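Tullesar Home Help – Questions – Cleaning & Laundry

Getting black specks out of a white plastic basket

Asked by Enda Lynch

Got a few of those white plastic baskets, rectangular, open top, with the little holes all through the sides so they look sort of woven. Use them for everything – pegs, onions, shoe polish, whatever. They've gone grey. The sides I can live with but the bottom is full of dark specks and streaks and I can't shift it.

Tried so far: dish soap and a sponge, hot water, then a long soak in the tub with laundry powder. Bit better, not much. The sponge just rips on the holes. Don't want to chuck them, they came from Bistari and the shop's closed now so can't get the same size.

Anyone had any luck? Is bleach OK on this kind of plastic or will it go yellow?

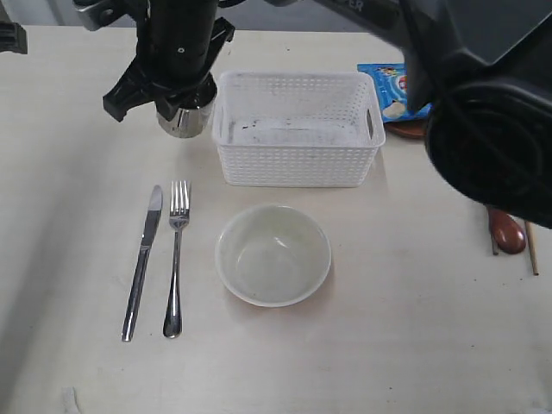 Reading time: 2 minutes – 3 answers

Answer 1 – Bríd Rafferty

Had the same thing with mine, same sort of holes. Forget the sponge. You want a brush. Old toothbrush for the sides and a stiff nail brush for the floor of it.

Baking soda, enough water to make a paste, colour and feel of toothpaste more or less. Smear it on the bottom, leave it while you have your tea, then scrub in little circles. Rinse under the shower head not the kitchen tap, you need the pressure to push the muck out thru the holes. Do the inside first then flip it and spray from the underneath.

If there's specks still there after that, run a fingernail over one. If you can feel it, its stuck on and will come off with more scrubbing. If it's smooth it's probably in a scratch, and that's harder. Old plastic gets all these tiny scratches and the dirt sits in them. Magic-sponge type things do help a bit with those but go easy, they take the shine off.

Handle slots – don't forget the inside edge, that's where hands go and it gets greasy. Bit of dish soap on the toothbrush does it.

Answer 2 – posted by flevley_bob

just get a new one mate. 6 bucks

Answer 3 – Takács

Re the bleach question as no one's answered it. Weak bleach in cold water is usually fine on white plastic, I've done it plenty. Short soak only, in the laundry trough, window open, gloves on. 200 mL in a full trough is heaps for me. Rinse really well after. Do NOT mix it with vinegar or any other cleaner, and rinse off whatever you used before.

Will it yellow? One of mine did a little, but that one lived on the back step in full sun all July so could've been either. Try it on the underside first if you're worried.

Bleach won't lift grit though. Scrub first like Bríd says, bleach after for the grey. Did it the other way round once and had to do the lot again.

Also – lining the bottom with a bit of old tea towel saves a lot of this. Onions and potatoes especially, the dirt off them gets ground in every time you drag the basket out.

Comment from Enda Lynch

Thanks both. Did the paste on one last night, sides came up well, floor still has a few streaks near the corners. Will try the bleach on the weekend. How long is a short soak – ten minutes? an hour?

Comment from Takács

Ten, then look at it. Another ten if it needs it.

Was this page helpful? Yes / No
Viewed 919 times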